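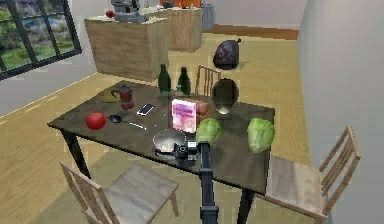
Gripper comparison moves to the second round

The first round of the gripper comparison at Grendavholm finished on Thursday, and the results are ready to share with the other groups. Two grippers went through the same set of simulated household tasks on the same arm model. One is the two-finger Jarkby that most of us already use. The other is the Cortés, which has wider pads and a slower close.

Each gripper got 600 attempts. The tasks were short: reach an item on a crowded table, close on it, lift it and hold it clear of its neighbors. The items were ordinary kitchen things, including a tomato, a spatula, a smartphone, bottles and a head of lettuce. Item positions were shuffled between attempts, and both grippers worked through the same list of shuffles.

The Jarkby held its item in 471 attempts. The Cortés did better on round items and worse on anything thin. Its pads touch the tabletop before they get under a spatula handle, and the controller reads that contact as a grip and starts to lift. We are leaving its total out of this issue until those false grips have been sorted from the real ones. The logs mark both the same way, so the sorting has to be done by hand.

Bottles gave trouble to both. When two stood side by side, the outer finger often pushed the second bottle before the first one was held. A narrower opening on approach helped the Jarkby. The Cortés has only two opening widths, and the smaller one is too tight for a bottle body, though it works on the neck.

We also changed the controller partway through setup. The old one planned the whole reach and then followed it. The new one, Trakevton, replans as the arm moves. It is smoother near the table, but it needs a clean camera view, and a tall item in front of the target can make it stop and wait. The wait limit is set at 26 seconds, after which the attempt counts as failed. Several groups have asked for a shorter limit. We will keep it where it is through round two so the numbers can be compared.

Round two takes the work away from the table. The simulated home has plain walls, a patterned parquet floor, a sink and a dark, glossy cabinet with an open lower compartment, and we want to know how the camera settings hold up there. Dark surfaces are the main worry. Depth readings inside a dark opening tend to drop out, and the arm then treats the space as either empty or solid depending on which filter is on.

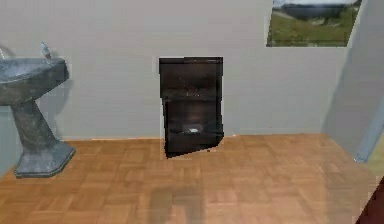
Cortés replied to our early notes that the pads were never meant for flat items and asked that round two include their thinner set. We agreed, and the thin pads will be run as a separate entry, with their own log and the same shuffles.

The full log for round one holds 688 entries, counting the warm-up runs, which are tagged and can be filtered out. It is on the shared drive in the Grendavholm folder. Groups that want an item added to the round two list should send a model file and a target weight before the end of February.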